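Desk tops: a good wipe and somewhere for the bits

I do love a clear desk, and June is when I give mine a proper going over - windows open, radio on, everything off the top and into a box. It takes less time than you'd think!

Start dry. Go over the wood with a soft duster before any water gets near it, or the grit just gets pushed about. Then mix 200 ml of warm water with 6 drops of washing-up liquid, wring the cloth out hard and wipe. 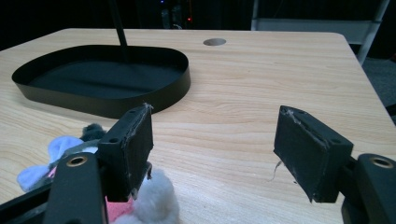 Pale wood is lovely to work at but it does show every smear, so always wipe along the grain and never in circles. Finish with a dry tea towel. Anything that lives on the desk full time goes in a tray, and I'm very keen on a black one with a proper rim, like the big oval one here, as pens can't roll off it. If your top has a round hole near the back edge for cables, run a cotton bud round the inside - the fluff that comes out is amazing.

Soft toys are the other thing that ends up on my desk, usually waiting for a wash.
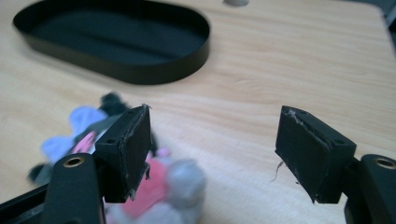 Pop them in an old pillowcase, tie the top and use a cool, gentle cycle. Check the seams first and stitch up any gaps. Mine dry on a rack for 8 hours or so, turned over halfway, and a quick brush with a clean nailbrush brings the pile back up beautifully.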